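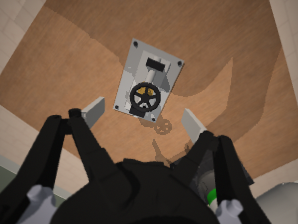 Kakville Polytechnic – Department of Robotics and Automation

Teleoperated demonstration is a method of teaching a robot a task by having a person control it remotely while its movements are recorded. The recordings are then used to train a control policy. The method is applied both to physical robots and in simulation.

Valve turning is a common practice task. In the simulated version, a valve with a five-spoked black handwheel is mounted on a gray plate, and the operator guides a parallel gripper toward it over a wooden table. The gripper must be lined up with the wheel before its fingers close.

The department's Wundale collection, assembled by Vira Antoniuk and Tymofii Romaniuk, contains 79 demonstrations of this task by 12 operators. Each operator completes a practice period of 20 minutes before recording begins. Failed attempts are kept in a separate set – they are used to study operator error.

See also: Kinesthetic teaching; Imitation learning; Remote manipulation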